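トップ > ギャラリー > 食器と机まわり

黒いお盆と、橙色のカップと、木の机

2018年1月7日

年が明けて最初の更新である。新年らしく富士山でも載せればよいものを、今年も食器と机から始まる。このギャラリーは、器がきちんと食卓に並んだところよりも、作業机のような場所に置かれてしまったところを集めている。料理は出てこない。空腹の方も安心してご覧いただきたい。
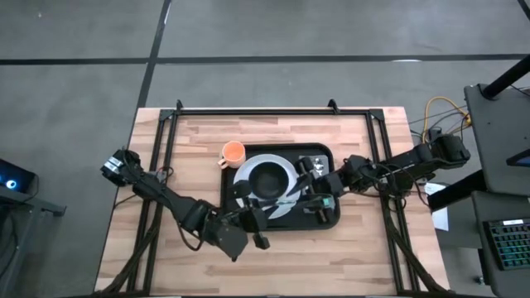
お盆、皿、鉢。マグカップだけは盆の外。

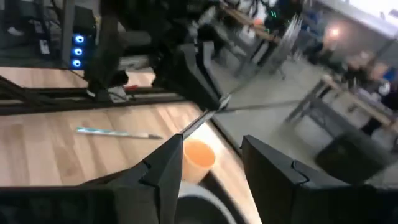

橙色の小さなカップと、柄つきのペン。
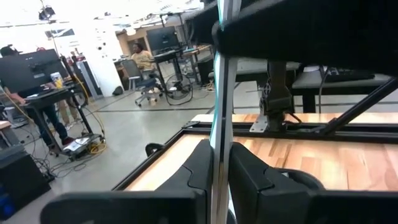 明るい蜂蜜色の天板。奥には机に向かう人の姿も。

器の重ね方には性格が出ると昔から思っている。私は皿の上に鉢を載せる派で、理由を聞かれると「受け皿になるから」と答えるが、本当のところは棚が狭い。九月に食器棚を整理したときも、減らすつもりで始めて、終わってみれば皿が2枚増えていた。安売りの箱を覗いたのが敗因である。その目で一枚目を見ると、白地に渦とも縞ともつかない暗い色の模様が入った丸皿に、黒い鉢が載り、それがまた黒い縁つきのお盆に載っている。三階建てだ。せっかくの模様は鉢の下でだいぶ遠慮している。柄物の皿を買う人間は、まずこの問題に突き当たる。柄を見せたければ何も載せられず、何か載せれば柄が消える。わが家の棚にも、来客のたびに「これ、いい柄ですね」と言われるのを待ちながら、一度も言われたことのない皿がある。

お盆については、黒に限ると言い張る時期が私にもあった。黒い盆は何を置いても格好がつく。そして埃も実によく映える。ニクロフ(Niklow)という店で角の丸い黒盆を3000円で買い、三日ほど眺めて満足し、四日目から毎朝拭いている。縁が少し立っているものを選んだのは正解だった。こぼした茶が机まで行かず、盆の中で小さな池になって待っていてくれる。

橙色のカップの話もしておきたい。木の机に橙色は、派手なようでいて案外なじむ。二枚目のカップは短い筒形で、うっすら光を通す類のもの。私はこの手の小さいカップに弱い。水を飲むには足りず、薬を飲むには多い。結局、輪ゴムとクリップが入る。プルーメン(Prumen)の小カップも買った当日は麦茶を入れたが、翌週にはもう文具になっていた。

文具といえばペンである。ペン立てがあるのにペンを机に寝かせる癖は、どうやっても直らない。白と青緑の柄の軸などは寝かせておくほうが見栄えがする、と自分に言い聞かせている。なお、わが家のペン立てにはおよそ20本が刺さっており、書けるものを引き当てるには少々の運が要る。

天板の木目は、私がいちばん長く語れる話題で、家族がいちばん早く席を立つ話題でもある。長い板を並べた天板は、光の当たり方で色が変わる。三枚目の机も左のほうは白っぽく明るく、右へ行くほど橙に寄っていく。自宅の机でこれを楽しもうと窓際に移したところ、午後の日差しがまぶしくて仕事にならず、カーテンを閉めた。木目は見えなくなった。

立って使う机にもひとこと。三枚目の左手にあるのがそうで、黒いキャスター付き、画面の横には黄色い飲み物の入った透明なカップが置いてある。私も立ち机に憧れて、ノメル(Nomer)の天板台を試したことがある。最初の週は背筋が伸び、次の週には台の前に高い椅子を買っていた。今は座って使っている。具合はよい。

次回は急須と土瓶。蓋がそろっているものだけを載せる予定だったが、それでは枚数が足りないので、蓋のないものも載せる。

前のページ:ヴァシレフスカ(Wasilewska)の青い小皿
次のページ:急須と土瓶(準備中)
ギャラリー一覧へ戻る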